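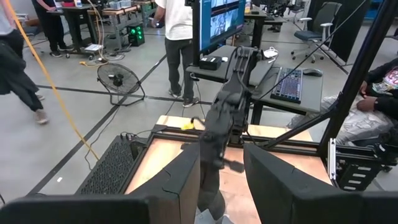 Tolgate Insulated Engine Cover for Single-Engine Airplanes

Made by Bravby
$200, free shipping on orders that include a propeller cover
In stock for most common four-cylinder cowlings. Made to order for everything else.

If you keep a small airplane anywhere that gets a real winter, you already know the routine. You get up in the dark, you drive out to the field with a thermos, you plug in the preheater, and then you stand there stamping your feet and watching all that nice warm air leak right back out through the cowl inlets. We did it for years ourselves (with an old sleeping bag and some bungee cords, I'm sorry to say), and the Tolgate is the cover we wished we'd had the whole time.

It wraps the cowling from just behind the spinner back to the windshield, closes up the inlets with built-in padded flaps, and buckles underneath with straps you can work in gloves. Put it on after your last flight of the day while the engine still has some heat in it, or put it on over a preheater overnight. It works nicely for both, and plenty of our customers do one on Friday evening and the other on Sunday morning.

What it's made of

The outside is a tightly woven, coated nylon that sheds snow and dries out quickly over the back of a chair. Inside that is a layer of quilted insulation, and then a soft brushed lining that lies against the paint. We went through a good many linings before settling on this one, and I'd still rather you wiped the cowling down before you put the cover on. Grit is grit, and even the softest cloth will drag it around if you let it.
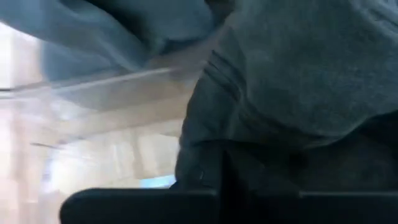
Soft gray fabric, close up.

The seams are double stitched and the strap anchors are sewn through a webbing patch, so a tug in a strong wind goes into the webbing and leaves the shell alone. The longest strap is 141 inches before trimming. That sounds like far too much, and on most airplanes it is, but please fit the cover completely before you reach for the scissors! Seal the cut end with a lighter, well away from the airplane.

Getting the right fit

Cowlings are funny things. Two airplanes of the same model and year can have different inlets, a different landing light, or an oil door that moved during some repair long before the present owner came along. When you order, we'll ask for the make, model and year, the number of propeller blades, and whether anything forward of the windshield has been changed. A new spinner counts. So does a different exhaust.

For the made-to-order covers, Oksana Lytvynenko cuts the patterns and will usually write back with a question or two before she starts. Please answer her! A cover that's been cut to your airplane can be altered but it can't be uncut, and she would much sooner wait a day for a tape measurement than guess.

Putting it on

Make sure the ignition and master switches are off and the key is out. Treat the propeller as live anyway, and keep yourself clear of its arc as you move around the nose.

Lay the cover over the top of the cowling with the Bravby label toward the windshield. Push the two padded flaps into the inlets and press the hook-and-loop strips together in the middle. Then bring the straps under the cowling, keeping them clear of the exhaust stack, and buckle front to back. Snug is plenty.

After flying, give the exhaust time to cool before any fabric goes near it. Nylon melts, and the stack stays hotter for longer than most people expect. Yurii Dmytriv, our shop mechanic, waits until he can hold his bare hand close to it comfortably, and that's the habit we'd like you to copy.

Taking it off

Do this before the rest of your walkaround, and look into both inlets afterward with a flashlight. The flaps are joined to the cover and carry red streamers, but a bird's nest or a stray rag doesn't carry anything. Fold the cover lining side in, so the clean side stays clean. 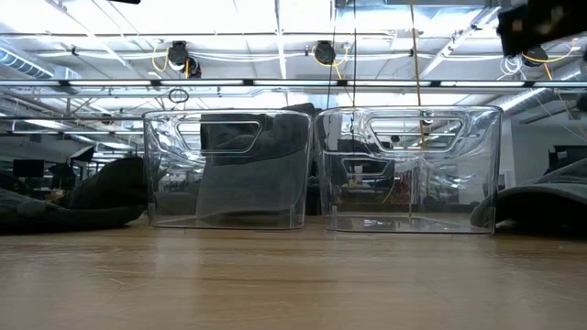 Storage and care

The Tolgate comes with a drawstring bag. Any roomy container with a lid will do just as well in the hangar, provided the cover is fully dry when it goes in and mice can't get at it. Mice love quilted insulation more than anything in the world, and the repair table sees their work every spring.

Wash it by hand in a tub with mild soap and cool water, rinse it twice, and hang it over a line in the shade. No bleach, no dryer, and no solvent. An oil spot on the lining can be dabbed with dish soap and left to sit for an hour.

What's in the package

Tolgate insulated engine cover with attached inlet flaps
4 underside straps with side-release buckles
2 red streamers, already sewn on
Drawstring storage bag
Printed fitting sheet

The preheater, the propeller cover and the cabin cover are sold separately.

Specifications

Outer shell: coated nylon, navy blue
Insulation: quilted polyester
Lining: brushed polyester
Closure: hook-and-loop at the nose, buckles underneath
Use: parked airplanes only

From people who own one

"I'm tied down outside at Kosari and the wind there is no joke. The cover has been on since November and the straps haven't crept at all. I would have liked a bigger bag, as folding it small with cold hands is a chore." Solomiia Vasylenko

"Fit my cowling well except around the landing light. I sent photos, they sent a new panel, and my wife sewed it in. Very pleasant people to deal with." Kuldeep Bhatia

Questions we get a lot

Can I leave it on all summer?
You can, but sun is hard on any coated fabric and you'd be wearing it out for no benefit. Our plain cowl plugs are a better choice for warm weather.

Does it replace a preheater?
No. It holds in the heat that's there. On a truly cold morning you still need to follow your engine maker's advice on preheating.

Do you do twins?
We do, as a pair, made to order. Yevhen Prokopenko handles those quotes.

Warranty and returns

Stitching and buckles are covered for two winters. Stock sizes can come back unused within 30 days. We've sewn 1,003 of these covers so far and the repair table is open to every one of them, whoever owns it now. Just send it clean, please, with a note pinned to the spot that needs mending.

Page updated 2025-06-25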